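Leonardo Bellini has spent most of a year teaching a robot to pick up blocks, and he would like you to know that his nephew, who is three, finds this hilarious.

"He can do it while eating," Bellini says. "I have a KUKA arm and a budget."

Bellini works at Imesico, a small research group in Starnton, where his project, Patwary, has just finished its second round of trials. The method is simple to state. The arm moves blocks from one metal bin to another, and whenever it fails, the system keeps the failed try and learns from it alongside the good ones. Plenty of groups throw the failures out.

"We had so many of them," he says. "It seemed rude to waste it all."

The latest round ran to 658 grasps. With failures left out of training, the arm missed 38 times in every hundred. With failures kept in, it missed 8. Bellini gives these figures quickly and then spends much longer on what is wrong with them. The blocks are all the same shape. The bins never move, being clamped together. A colleague suggested trying the method on fruit, and he has stopped having lunch with that colleague.

The hard cases are the crossed blocks, one lying on top of another, and the ones snug against a wall. An early version of the software, called Nuko, dealt with the wall problem by pushing on the wall.

"Very committed," Bellini says. "You had to admire it, from a distance, with your hand on the stop button."

He ran six versions after that before one learned to come in at an angle. He is careful about the word "learned" - he prefers "stopped doing the other thing" - and he won't guess how the method would do outside Starnton.

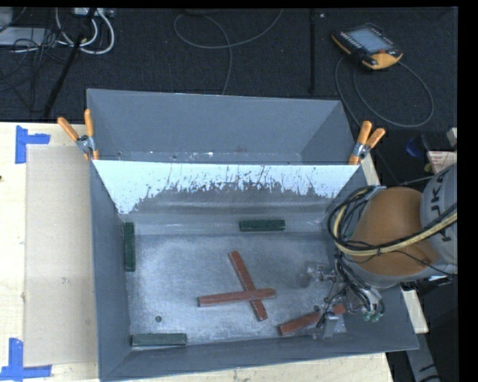
"Ask me again in July," he says. "By then we'll have blocks in a second shape, and I expect to be miserable."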